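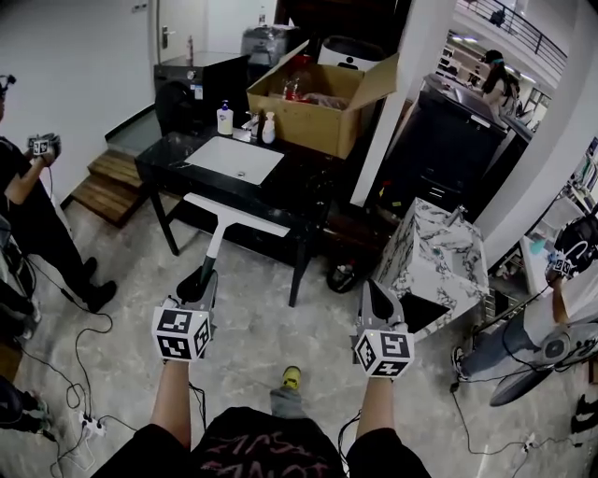
Print this page | E-mail this page
Search this site Enter keywords Go

The Sink Shift

Task 16 was the squeegee. The sheet from Unulden gave it four lines: pick up tool, draw tool across surface, return tool, release. The operator had the wording by heart and read it anyway, because the rules at Cestamow required a reading before each block.

The quota for the block was 77 accepted episodes. An episode was accepted if both grippers stayed in view, the markers tracked, and the blade did not leave the table before the end of the stroke. The operator closed the left gripper on the dark green section of the handle and began.

Episode 541 of the project was rejected for hesitation. The operator asked what counted as hesitation. The supervisor checked the Metwally guidelines and said a pause longer than the model could use.

"How long is that?"

"It doesn't say."

After that the operator pulled every stroke at one speed. The acceptance rate went up. Review then sent a note: the strokes were too alike, and the learner at Kemham had begun to treat the speed as part of the task. Please vary naturally.

The operator varied. A slow one, a short one, one started from the far side of the basin. At home that evening, wiping the kitchen counter, the operator stopped halfway with the cloth down and held it there – four seconds by the stove clock – then finished the stroke and put the cloth back on its hook.

The next morning the sheet said Task 16, continued.

Contact us | Copyright July 2026 | Back to top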